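4. Preparing the Sorting Surface

This section covers joining the two table panels of the Mililura sorting station and setting out the baskets. Complete Section 3 (Legs and Crossbars) before you begin. Part numbers refer to the packing list.

4.1 Joining the panels

1. Loosen the locking knobs under both panels. Do not remove them.

2. Slide the panels toward each other along the crossbars until the edges meet.

3. Run a fingertip across the joint in several places. The two surfaces must be level. If one side is higher, turn the leveling foot under that panel until the step can no longer be felt.

4. Check the joint along its full length. It should appear as a thin, straight line of even width.

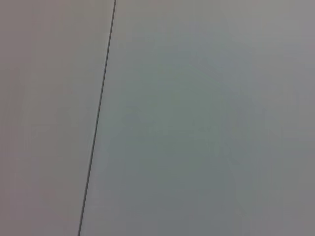

Figure 4-1. Joint between two adjoining panels.

5. Tighten the locking knobs by hand, starting with the knobs closest to the joint.

6. Repeat step 3. Tightening can lift one edge slightly.

NOTE: The two panels may look slightly different in tone under some lighting. Compare them under even overhead light before reporting a mismatch.

CAUTION: Keep fingers clear of the joint while the panels are moving. Do not use a mallet or pry bar to close the gap.

CAUTION: Do not fill the joint with caulk or glue. The panels must be separated again for transport (see Section 9).

4.2 Cleaning before use

1. Wipe both panels with a soft cloth and mild dish soap diluted in water.

2. Wipe along the joint, then across it. Crumbs and dust collect in the gap and can be lifted out with a dry, soft brush.

3. Dry the surface fully before placing baskets on it.

Do not use scouring pads, bleach or solvent cleaners.

4.3 Placing the baskets

The station is used with two open woven baskets, one dark brown and one orange. Color is the only means of telling the sort groups apart, so decide what each basket will hold before loading starts and write it on the station card.

1. Inspect each basket for broken or protruding strands. Press along the inside of the walls and around the rim. Replace a basket that has sharp ends.

2. Turn each basket over and shake out any loose material.

3. Set the baskets side by side with the openings facing up, dark brown on the left and orange on the right.

4. Leave a strip of bare tabletop between them. The side walls flare outward, so measure the gap at the rims. The recommended gap is 38 mm. 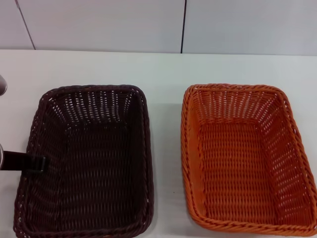 Figure 4-2. Dark brown and orange baskets in position, with clear space between them.

5. Turn each basket until its adjacent side is parallel to that of the other basket.

NOTE: The weave has small openings. Items narrower than the openings, such as pins, small screws and loose beads, can pass through. Place these in a closed container first, or use liner part 417.

NOTE: If the station will be used by a left-handed operator, the basket positions may be reversed. Record the change on the station card.

CAUTION: Do not lift a loaded basket by one side of the rim. Support it from beneath with both hands.

4.4 Final check

Panels level at the joint
Locking knobs tight
Surface clean and dry
Basket gap set at the rims
Station card filled in

If the panels drift apart during use, go to Section 8, fault 18.

Revised September 8, 2024. Technical editor: Emília Trnka.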